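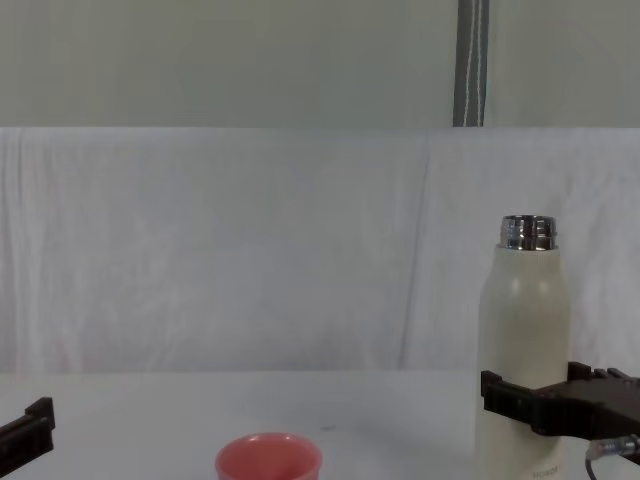 4. Setting up the background

4.1 Put the table against the wall or within arm's reach of the crossbar. Wipe the top with a dry cloth.

4.2 Hang the cloth from the Ronovano crossbar so that it reaches down behind the back edge of the table. If you are using two widths of cloth, overlap them by a hand's width.

4.3 Light creases do not need to be ironed out for small items. Deep fold lines will show in the finished listing. Steam these from the back with the cloth already hanging.

Caution: Switch the lamps off and let them cool before steaming. Keep the steamer at least 46 cm from any lamp or cable.

4.4 Place one Stikix pad at each lower corner of the cloth and press for a few seconds. The pads can be washed and used again. Do not use them on painted walls.

5. Placing the lamps

5.1 Stand one lamp on each side of the table, 60 cm from the table edge, with the heads slightly above the item.

5.2 Plug both lamps into the Bistness power box and turn the dial to 100. Lower it if the item is glossy.

5.3 Turn off the room lights. Mixed light gives a yellow or green cast that is hard to remove later.

Note: Lamp life is nearly 1000 hours. Replace both lamps at the same time, or the two sides will not match in color.

5.4 Take a test shot with the gray card in the middle of the table. If one side is darker, move that lamp closer a little at a time and test again.

For spare clips and pads, see the Hsu parts list in section 9.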